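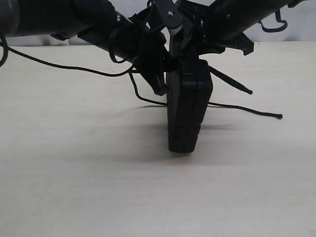 4.2 Desk clearing and loose cords

Claims that a two-arm system can tidy a work desk usually rest on one good run. We asked for more. The Jallance setup was given 163 attempts at putting small items back in their places, with no human help once an attempt began. It finished 105 of them. A person doing the same job for Sutherland's office crew would be let go by lunchtime at that rate.

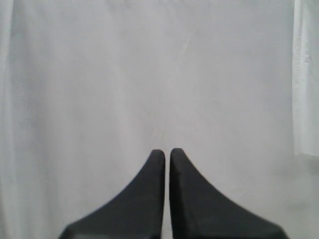

Most of the trouble came with things that bend. Solid items with flat sides were picked up well enough, if slowly. Cords were another matter – 40 of the 58 failed attempts involved one, and the planner has no real model of where a cord goes after it is touched. Kaimal makes the same complaint about the Nerutex trials, and we see no sign that it has been fixed.
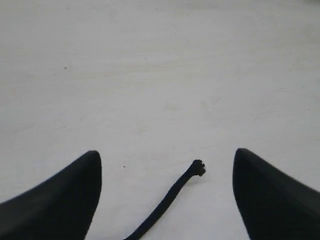
Figure 6. Wrist view with the gripper open and the knotted end of a thin black cord between the fingers.

Retries hide a good deal of this. If the arm may try again without limit, the success rate climbs, but so does the time, and the longest attempt we kept ran to 17 minutes.
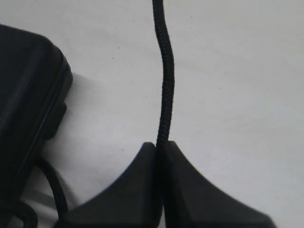
Sorting by color or outline does not help much on an ordinary desk. Office goods tend to be black, and they tend to have cables. A black mouse with a braided cable, close to a larger black device with a thinner cable of its own, leaves the vision system to guess which line belongs to which item. The Sasness labels treat each cable as part of its device – a fair choice on paper, but of little use to a gripper that must decide what to pull.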